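In Gornden, people paint their front doors before they paint anything else. I moved to the town in February, when the light is weak, and the doors were the first thing I learned to recognize. My neighbor explained that a color stays with a house even when the family is sold out of it. For 137 years the harbor office has kept a small book where each change must be written.
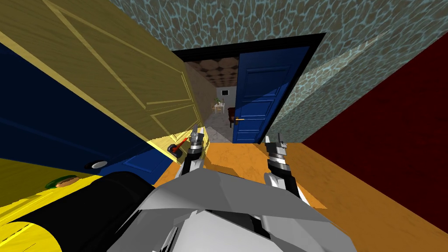
The paint itself came for a long time from Flarholm, two hours away by boat. It was sold in heavy tins, and a family would share one tin with the house next to it. In this way many streets received their pairs of colors. A yellow door beside a dark blue one is the pair I like best, with the panels picked out in a lighter tone of the same color. The older painters say the lighter line must be made last, with a narrow brush.
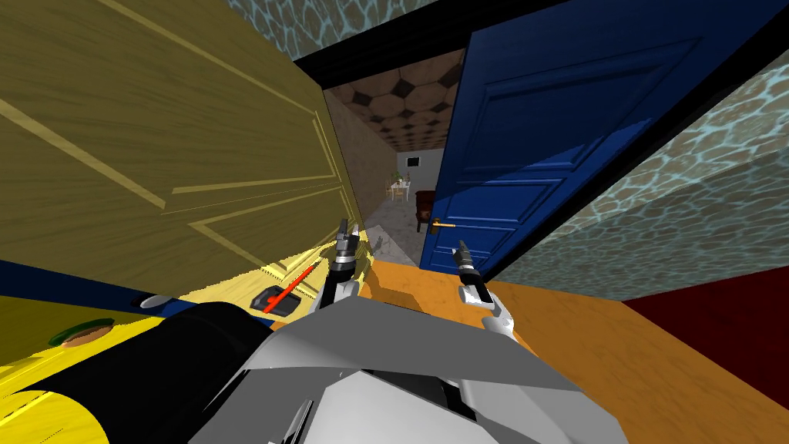
## What the book does not say

The book gives the color and the year, but never the reason. In Rorkholm, where around 1000 people live, I met a retired painter who remembers many of the reasons. One door became green after a wedding. Another stayed gray for 31 years, as two brothers could not agree. 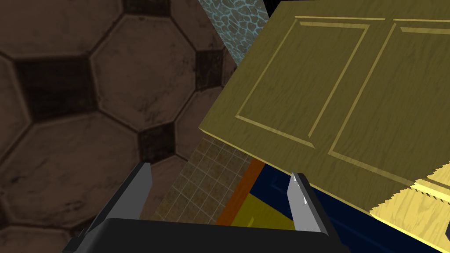
He also told me that the Preda workshop, which mixed the last of the local paints, closed when its owner became too old to lift the tins. Now people order by post, and they complain that the blue arrives too bright. They put it on anyway, and wait for the salt to do its work.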